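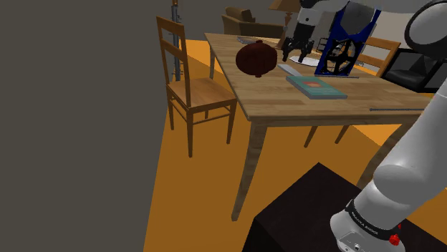 By Dalal Karaki, Retail Partnerships, Vetow
Filed under: Trade Guides

Opening a Wholesale Account for Surf and Beachwear

This guide is intended for independent shops that wish to stock Vetow boardshorts, wetsuits and casual clothing. Applications for the spring range close at the end of July. Those received later will be considered for the following season.

Before you apply

You will need your company registration details, a trade reference from one existing supplier and the address of the shop. Retailers that sell only online should use the separate form available from Myung-ja Choo in the accounts office.

Step 1. Complete the application

Fill in every section of the trade form and state which product groups you wish to carry. Wetsuits and clothing are treated as separate groups and may be applied for together.

Step 2. Await the territory check

The sales office will confirm whether another stockist already holds your area. A reply is normally sent within 8 working days. Please do not advertise the brand before written approval has been given.

Step 3. Place your opening order

The minimum opening order is 136 pieces for clothing. Styles may be mixed, but each style must be ordered in full size runs. Enter the style codes exactly as printed in the line sheet.

Step 4. Arrange payment and delivery

First orders are paid in full on invoice. Credit terms may be requested once a second order has been settled. Orders of 300 pieces or more are delivered free of charge to mainland addresses.

Changes to an order

Amendments should be sent in writing to Byung-chul Ko, quoting the account number. Sizes may be exchanged until the order has been released to the warehouse.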